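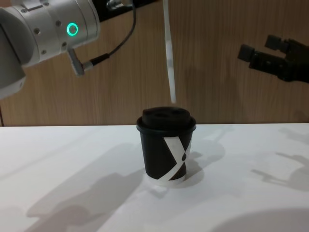

A white strip hanging just above the cup.

I have been drinking tea out of paper cups for most of my adult life, and until this February I had never given the cup a single thought. Then my friend Feng-yi Cheung came over, watched me dunk a bag in a flimsy white thing left over from a birthday party, and winced. Actually winced! "You're drinking the cup," she said, and off we went.

Feng-yi runs the tea counter at Trarkico, the little cafe on the hill in Dastdale (go for the walnut bread, stay for the window seats), and she has opinions about paper. She likes a black cup. She says people slow down with a black cup because they can't tell at a glance how much is left, so they stop gulping. I thought that was nonsense until I tried it at her counter one afternoon and made a small Assam last clear through to closing time.

She's also strict about how you fill one. Leave the top 2 fingers empty, always, and put whatever is going in the cup in before the water. Tea bag, stick of lemongrass, paper sampling strip if you're one of those people who like to sniff the blend first. Lower it straight down the middle and let go late. I'm a dropper by nature, and I've had the stains to prove it. 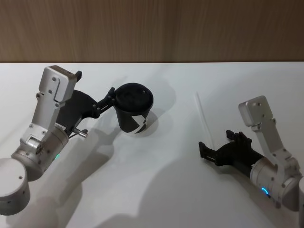 The other thing I'd been getting wrong was my grip. I squeeze. Most of us do, apparently, and a paper cup has hardly any backbone once the lid is off. Tahmineh Kiani, who trains the new hires at Trarkico, makes them pick up an empty one over and over before they're allowed near the kettle. Hold it by the side, lift it just clear of the table, tip it toward you and look in. If the rim goes oval, you're holding too hard. My rim went oval 3 times in a row and she was very kind about it.

So now I keep a sleeve of black cups in the cupboard next to the good mugs, which my sister thinks is ridiculous. I get them from Sturnby, 60 to a sleeve, and they stack so tightly that I have to twist each one to get it out. I still use the mugs on cold mornings. But for the walk down to the bus I take paper, two fingers short of full, and I've almost stopped spilling it on my coat.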